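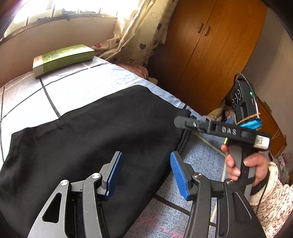 Folding work on a black garment with a pair of hand-held grippers, blue finger pads open.

Safety notice: loose pivot screws on hand-held grippers

All operators and site leads are asked to read this item before their next session.

In June, the Tuncombe office received a report that a finger on one hand-held gripper had come partly away from its linkage while the operator was lifting a folded shirt. A pivot screw had backed out and dropped into the bedding. The finger swung outward and the operator received a small cut to the thumb, which was treated on site. The screw was found later in the sheet by another member of the household.

The unit had completed 3936 open-and-close cycles since its last service. Under the current schedule, pivot screws are checked at 5000. A second gripper from the same household, with 1611 cycles recorded, was also returned and found to have one screw that could be turned by hand. Following these findings, the equipment team at Traritz inspected 144 grippers and identified 2 more with the same fault. All four units have been withdrawn.

Iulian Moldovan, who led the inspection, reports that the thread-locking compound had been applied unevenly during a repair batch at the Bratu workshop. Fabric work appears to make the problem worse. The fingers are opened wide and pressed down against a soft surface many times in an hour, and the side load on the pivots is greater than it is when handling boxes or kitchen items.

The session recordings were also reviewed. On the faulty unit, the recorded finger opening began to drift well before the screw came out, and the software logged this as a calibration warning. The warning was cleared each time and the session continued. Clearing a repeated warning is no longer permitted — the operator must stop and contact the equipment desk.

The following measures are now in effect:

Check every visible pivot screw on both grippers before each session. A screw that turns under finger pressure means the unit is out of use.

Pull each finger gently from side to side with the trigger released. Report any play or clicking.

Stop work if the same calibration warning appears twice in one session.

If a screw is missing, search the work area before leaving it. Sheets and clothing should be shaken out over a hard floor, and children and pets kept out of the room until the part is found.

Do not tighten screws or apply adhesive yourself. Return the unit in its case to Traritz with the fault card filled in.

The service interval for pivot screws has been reduced to 1000 cycles. Replacement screws supplied by Prokden are being fitted as units come in, and sites will be contacted in turn. Operators whose sessions are delayed by a return will be paid for the booked time.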